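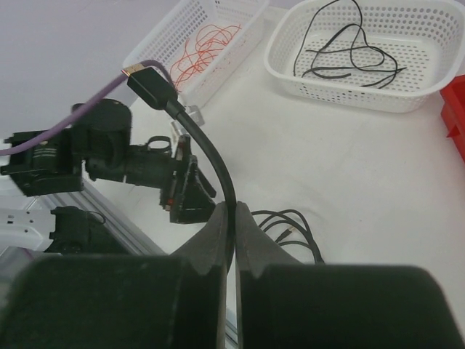
Hnat Sydorenko thought the planner should be left alone until Monday. He put it in the review thread at 6:40 in the evening, under the patch, and added that a planner which had run for a month without complaint was owed the benefit of the doubt.

Khrystyna Chornovol read the comment twice and kept the branch open.

The fault had a ticket and a title, "Right arm waits." The arm would close on a cable, lift it, turn toward the basket and stop. No error was raised. The state machine reported HOLDING, which was correct. After 90 seconds the watchdog released the arm to its home pose, still holding the cable, and an operator had to come and take it out of the fingers by hand. The night shift had started writing the word "again" in the log without a timestamp.

She replayed the last stop from the recording. Joint torques were flat. The wrist camera delivered its images on schedule. The segmentation node labeled the connector, the cable behind it and the other arm, each with a score that would have passed any threshold in the building. The planner asked for a path to the basket, and the collision checker said there was none.

She opened the collision world. Trekus, the geometry library they had licensed from Rarkon, drew the right arm in gray and the left arm in blue. The held cable was drawn as a chain of short capsules, starting at the fingertips and ending at the plug. A second chain started at the same fingertips and went straight out through the wall of the basket.

"There are two cables," she typed.

"There is one cable," Fedir Vakulenko answered. He had written the attachment code. "Attach removes the old one."

"Attach removes the old one by name."

The thread showed that he was typing, and then that he was not.

She went back through the history. Names were built from the object class and a track number. In January somebody had changed the tracker so that a cable hidden for more than 10 images was given a new number when it came back. It was a sensible change. It meant that a cable covered by the fingers during the grasp went in under one name and came out under another. The planner attached the new one. The old one stayed fixed to the wrist, invisible to everything except the collision checker, and kept the shape it had at the moment it was last seen.

Most of the time the old shape lay close to the new one and no path was lost. It mattered only when the cable had been straight before the grasp and bent after it. Then the arm carried a rigid rod that did not exist, and it refused, properly, to push it through a basket.

She wrote a test. It held a straight cable, hid it for 13 images, bent it, and asked for a path. The test failed. She ran it again with the attachment keyed to the gripper and all earlier attachments cleared on close. The test passed, and so did the rest of the suite, apart from a timing test on the Okar driver that had been failing since before she was hired.

Fedir came upstairs and stood behind her chair with his coat on.

"Whose change was the tracker?" he asked.

She had the line open. The author field said Ostap Pavliuk, and the reviewer field said Fedir Vakulenko.

He read it from where he was standing. "I approved that from a train," he said.

"It's a good change."

"It is." He took his coat off and sat down at the next desk. "What happens if it closes on nothing?"

She had not tested that. They wrote it together – an empty grasp, a stale name, a request to move – and it failed in a new way, with the arm free to go anywhere and the planner insisting that it was carrying a connector. The fix was four lines. Fedir wanted five, with a log message, and she let him have it.

At 9:15 she started a soak run of 60 grasps and answered Hnat's comment. She wrote that the planner was behaving as designed, that the ticket should move to perception, and that the patch was ready for him to read.

His reply came before the run had finished.

"So I was right about the planner," he wrote. "Please rename the test."

She looked at the name, which was test_hnat_says_monday, and changed it to test_stale_attachment_after_occlusion. Fedir said the first one was easier to search for. Behind the glass the right arm turned toward the basket, and she pushed the branch.

Home Stories Archive About Submissions
Last updated: January
Contact the editors | © Lytvynenko Stories | Back to top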